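Drolgate Traybake Tin

If you bake in slabs – brownies, shortbread, gingerbread, a big sticky parkin when the nights draw in – you need one tin you can trust, and this is the one I keep going back to. I've had mine since I started baking for the Sunday stall and it lives on top of the cooker because there's no point putting it away!

It's a plain, straight-sided tin with square corners, so the end pieces come out the same shape as the middle ones (no more squabbling over who gets the wonky bit). The base lifts out. You run a knife round the edge, push up from underneath and the whole slab comes free in one go, even lemon drizzle, which sticks to everything else I own.

The steel is good and heavy and it doesn't twist with a bang halfway through baking like my old one did. Happy in the oven up to 240 degrees? I wouldn't, and neither would Drolgate – keep it to ordinary cake heat and it'll last for years.
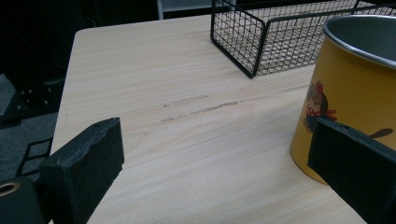

Wooden tabletop, pale with a fine tan grain.

Vlasta Softić wrote the little recipe leaflet that comes tucked inside, and it's a cracker. Her ginger and treacle slab is worth the trouble on its own, and there's an oaty plum one I've made three times since June. She gives quantities for the whole tin and for half, with a note on how to block off one end with folded foil. So handy if there are only two of you.

Looking after it

Wash by hand in warm soapy water and dry it straight away. Don't soak it overnight. Line the base with baking paper for anything with fruit in, and use a plastic knife for cutting if you're doing it in the tin.

What you get

Tin with lift-out base
Recipe leaflet by Vlasta Softić
Hetisance cotton storage bag

Product code: 3258
Matching lid: 2402 (sold separately)
Also fits: Eltusska cooling rack, large

The lid is lovely for taking things to a picnic – it clips down at both ends and leaves room for a good thick layer of icing. It doesn't go in the oven.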